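Visual Merchandising for Small Goods
Handout for Session 5: Shelving toys and figurines

Okay, toys! I've been looking forward to this one, because it's the session where people stop thinking about "display" as something that happens in a department store window and start seeing it on every shelf in their own apartment. Bring your reading from last time (the Bustamante chapter on small goods). You don't need to have loved it. I didn't love all of it myself, and I'll say so in class.

Same rules as before: notes on paper, phones for measuring only, and we break at 3.

1. What we mean by a small display

For this course a small display is anything you can take in from one spot without turning your head. A bookcase doesn't count. A two-tier shelf does, and it's what I want you thinking about all session. You get an upper level, a lower level, and whatever ends up on the surface underneath (which people forget is part of the display too, and customers look there all the time).

The Bustamante chapter calls the upper level the "speaking" shelf and the lower one the "listening" shelf. Cute, and a bit much, but hang on to the idea. Things on top get looked at one by one. Things underneath get read as a group, mostly because the board above them casts a shadow and squeezes them together.

2. Sorting before you shelve

Please, please sort first. I watch students every term pick up a toy, put it on the shelf, pick up the next one, and then spend the rest of the hour swapping things back and forth. Lay everything out and make your piles:

Characters that belong to a set. Same ears, same colors, same maker. These want to stay together.

Odd ones out. A figure with a big silhouette or a hairdo you could spot from across the street. Good candidates for the top.

Vehicles. They have a front and a back, so they point somewhere, and a shopper's eye goes where they point. More on that in part 4.

Strays. Anything you haven't placed yet. Strays are fine! Leave them off to the side until the rest is settled.

3. Two levels, two jobs

Now compare what each level is doing. Look at how much breathing room you'd want between pieces up top, and then at what a row does for things that repeat. In your notes, write down which piece you looked at first and which one you'd move if it were your shop.
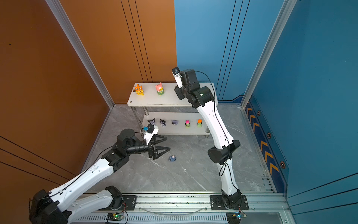
The little trucks, from much closer:

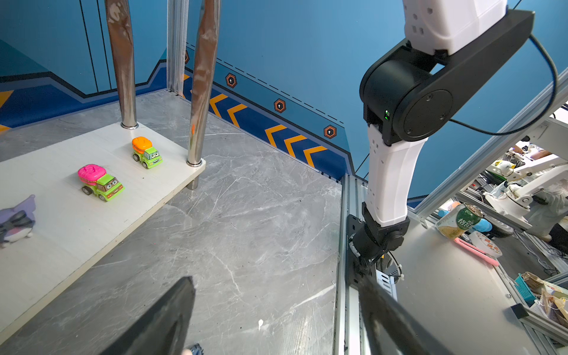
4. Repeats and near-repeats

A pair that matches in everything but one color is a gift. Shoppers spot the likeness, then they go hunting for the difference, and that means they're standing in front of your shelf a few seconds longer. Put near-repeats next to each other. If you separate them, each one turns into just another toy.

Faces matter as well. A toy with big eyes is always looking at something, so decide what. I like to turn vehicles with faces a little toward the aisle — a small angle is plenty — and leave figures facing straight out. Celtow, the gift shop we visited in October, did it the other way around, and I still think about that poor row of staring buses.

Three of something reads as a family. Two of something reads as a choice. If you want people to pick, show them two.

5. Color against the background

Bright toys on a white board look clean from every side, and white is what I'd start with. Walls are trickier. A strong blue or orange behind the shelf will pull forward anything in the opposite color and swallow anything close to its own, so a dark blue figure needs some thought in front of a blue wall. Try it at home with colored paper taped up behind your own shelf.

Patterned surfaces underneath are okay as long as the pattern is quieter than the toys. Marble looks are usually safe.

6. To do before next session

Set up a two-level display with things you own. Toys, mugs, spice jars, whatever you've got. Sketch it from the front and from one side.

Then change 2 things and sketch it again. Only 2, or you won't know which change did the work.

Write 230 words on what happened (I do read these, and I like the grumpy ones best).

If you need a shelf, Parnero in the main building lends out small ones. Sign it out under the course name and bring it back with all its feet, please.

Next up: baskets, bins and the Clillitdale case.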